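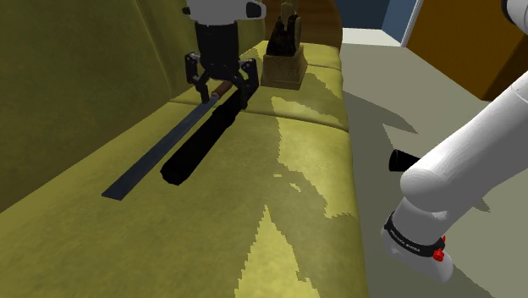 Please, please keep the batch queue the way it is now, one of our testers wrote after the February build, because I dropped a whole folder of old radio recordings on it, went to bed, and every file was there in the morning.

We were so happy to get that message! A year ago the same folder would have brought Pulside down before the tenth file, and it is thanks to the Jodesari grant that we could stop patching and rewrite the queue properly.

Pulside progress report, second period
April 6, 2026
Prepared by the Pulside team for the Jodesari small software fund

Conversion queue

The new queue is finished and in the public build. Each file now runs in its own process, so a damaged file gets skipped and written to the log while the rest carry on. Our stress folder holds 965 files (broken headers, odd sample rates, names in four alphabets, all the stuff people really have on their drives) and it now goes through from start to end on Windows and Linux. On the Mac it still stalls on 6 of them, all very long FLAC files with embedded cover art. We know where the stall happens and have a fix in testing.

Formats

Opus and ALAC output both work. WavPack input works, output doesn't yet. We also rewrote tag handling, a bigger job than we planned for, and it pushed the WavPack work back. Track numbers, album artist and multi-line comments now survive a round trip between every pair of formats we support. Lyrics are kept in most cases but get lost going from MP3 to Ogg, and that one is still open.

Interface

The settings window has gone from five tabs to one page with a search box, and we love it. The old skins are out. A few longtime users were sorry to see them go, so we added a dark theme and a compact layout, which seem to cover what most of them wanted. Screen reader labels are done for the main window and half done for settings.

Translations

Paredov, the translation group we mentioned last time, delivered the Bulgarian and Romanian texts early and caught a pile of confusing English wording along the way (our "Keep source on fail" box now says "Keep the original if conversion fails"). Hosting for downloads has moved to Navaratnam and the mirror has been steady.

Testing

We asked for 100 testers and 300 signed up! Reading their reports took more evenings than we had set aside, but most of the queue fixes came straight out of them.

Budget

Spending is within plan. We would like to move what is left in the skins line over to Mac testing, and need your okay for that before we buy anything.

Next period

WavPack output
Mac stall fix released
Lyrics from MP3 to Ogg
Screen reader labels in settings
First draft of the command line manual

The build and the full change list are on the download page, and the stress folder log can be sent on request.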